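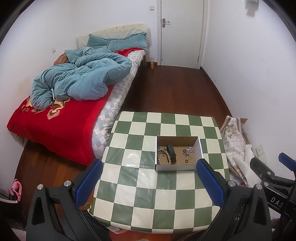 Chapter 2
Small Things People Wear

2.1 Why begin with ornaments?

When students come to a first course in material culture, they usually expect to read about houses, tools and clothing. These subjects will come later in the book. We begin with the things that a person puts on the wrist, the neck or the finger, which are small, easily lost and often left out of household surveys.

An ornament can be cheap and still be important to its owner. In the hill town of Parkari, where Yi-an Kong did her first fieldwork, a string of plain beads was often the only object that a grandmother named when she was asked what she would leave to her family. The silver in the same house was worth far more, but it was spoken of as savings. Kong learned to ask two separate questions: what is this worth, and what is this for?

2.2 The household box

In most homes ornaments are kept together, and the container is seldom made for the purpose. It may be a tin, a drawer or a cardboard box. Beads lie beside metal charms, and a smart band may share the same space with both. Waldemar Czerwiński calls such a collection a "mixed keeping". He argues that it should be recorded as one unit before any piece is taken out, for the order of the objects is lost at the first touch.

His survey in Dilmont listed 2,282 ornaments, of which 2,073 were kept in mixed company. The rest had a case or a pouch of their own — mostly wedding rings and medals.

2.3 Terms used in this chapter

Bead: a small piece with a hole, made to be strung.
Charm: a small piece hung from a chain, cord or ring.
Band: a strip worn close around the wrist or arm, whether or not it has a working part.

The third term is wider than in daily speech. So-yul Cho has objected that it puts an electronic device in one class with a woven strap, and her objection is treated in section 2.6. For the moment we follow the wide use, and we ask the reader to do the same in the exercises.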